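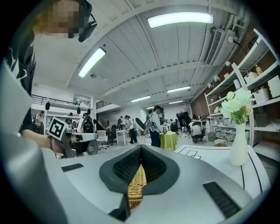 로봇에게 일을 가르칠 때 왜 프로그램을 쓰지 않고 사람이 손으로 직접 보여 줍니까?

"바구니 손잡이를 어떻게 잡는지 글로 써 보시면 압니다. 저는 한 번 써 보았는데 두 쪽이 넘었고, 그래도 로봇은 잡지 못했습니다. 손으로 하면 몇 초입니다."

플로르 차베스(Flor Chávez) 씨의 대답입니다. 그는 프루브홀름(Pruvholm)에서 시연 교육을 맡고 있습니다. 시연자는 손에 드는 그리퍼를 양손에 하나씩 쥐고 물건을 집거나 옮기고, 그 움직임이 나중에 로봇의 학습 자료가 됩니다. 저는 6월에 차베스 씨와 그의 동료 나이얼 매콜리(Niall MacAulay) 씨를 만나 이야기를 들었습니다. 매콜리 씨는 원격 조종 쪽을 담당합니다. 두 분의 말은 제가 한국어로 옮겼고, 어색한 부분이 있다면 제 책임입니다.

먼저 처음 온 사람이 무엇을 가장 어려워하는지 물었습니다. 차베스 씨는 속도라고 했습니다.

"다들 너무 빠릅니다. 집에서 하던 대로 하니까요. 우리는 손가락 대신 집게 두 짝만 있다고 생각하라고 말합니다. 그러면 갑자기 너무 느려집니다. 느린 것도 문제입니다. 로봇이 망설임까지 배웁니다."

그의 팀이 지난 과제에서 모은 시연은 1,152개였습니다. 그 가운데 174개는 쓰지 않기로 했다고 합니다. 실패한 동작이라서 버렸느냐고 물었더니 그는 고개를 저었습니다.

"실패는 남겨 둘 때가 많습니다. 떨어뜨렸다가 다시 잡는 것은 좋은 자료입니다. 버리는 것은 표식이 가려진 시연입니다. 한쪽 손이 다른 쪽 손의 표식을 가리면 두 손 사이의 거리를 믿을 수 없습니다."

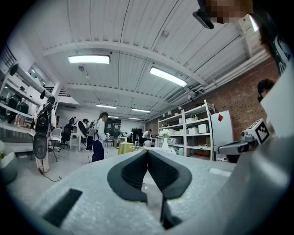
인터뷰 | 원격 조종

매콜리 씨는 예전에 롤루라(Rollura)라는 회사에서 로봇 팔을 멀리서 조종하는 일을 했습니다. 손으로 하는 시연과 원격 조종 중에서 어느 쪽이 더 좋은지 묻자 그는 잠시 생각했습니다.

"무엇을 가르치느냐에 달려 있습니다. 원격 조종은 진짜 로봇이 움직이니까 로봇이 할 수 없는 동작은 처음부터 들어가지 않습니다. 하지만 조종하는 사람은 무게를 거의 못 느낍니다. 제가 처음 컵을 들었을 때는 화면만 보고 너무 세게 쥐었습니다. 컵 값은 제가 냈습니다."

손에 드는 그리퍼는 반대라고 합니다. 물건이 미끄러지는 느낌이 손잡이를 통해 전해지고, 사람이 방 안을 걸어 다닐 수 있습니다. 그 대신 사람의 팔은 로봇 팔보다 자유롭습니다. 매콜리 씨는 이 점을 여러 번 말했습니다. 사람은 팔꿈치를 몸 뒤로 빼거나 허리를 돌려서 쉽게 닿지만, 같은 자세를 로봇이 따라 하지 못하면 그 시연은 쓸모가 적어집니다.

"그래서 저는 새 시연자에게 원격 조종을 먼저 25분 시킵니다. 잘하라는 뜻이 아닙니다. 로봇이 얼마나 답답한 몸인지 한번 느끼고 나면 손으로 할 때 자세가 달라집니다."

차베스 씨는 이 순서에 찬성하지 않습니다. 그는 손으로 하는 시연부터 시작해야 사람이 겁을 먹지 않는다고 생각합니다. 두 사람은 제 앞에서도 이 문제로 한참 이야기했고, 결론은 나지 않았습니다.

한 과제에 여러 사람이 필요한 까닭도 물었습니다. 차베스 씨의 설명으로는, 한 사람이 같은 일을 계속하면 동작이 거의 똑같아집니다. 수건 접기 과제에서 한 시연자가 혼자 242번을 했는데, 로봇은 그 사람이 접는 방향으로만 접으려고 했습니다. 수건을 반대로 놓으면 멈추었습니다.

"지금은 왼손잡이도 꼭 넣습니다. 키가 다른 사람도 넣습니다. 물건 놓는 자리도 매번 조금씩 바꿉니다. 시연자들은 귀찮아합니다. 이해합니다, 저도 시연자였으니까요."

손목은 괜찮은지 걱정되어 물어보았습니다. 차베스 씨는 오후 3시가 지나면 어려운 과제를 주지 않는다고 했습니다. 피곤한 손은 집게를 끝까지 닫지 않는 버릇이 생기고, 본인은 그것을 잘 모릅니다. 매콜리 씨는 옆에서 자기 손목을 주무르면서, 조종기를 잡는 사람은 손목보다 목이 먼저 아프다고 덧붙였습니다.

다음 과제는 서랍을 열고 안에 있는 물건을 정리하는 일입니다. 차베스 씨는 서랍을 여는 것보다 닫는 시연이 더 까다로울 것으로 보고 있고, 매콜리 씨는 이번에는 두 가지 방법으로 모두 모아서 비교해 보자고 합니다.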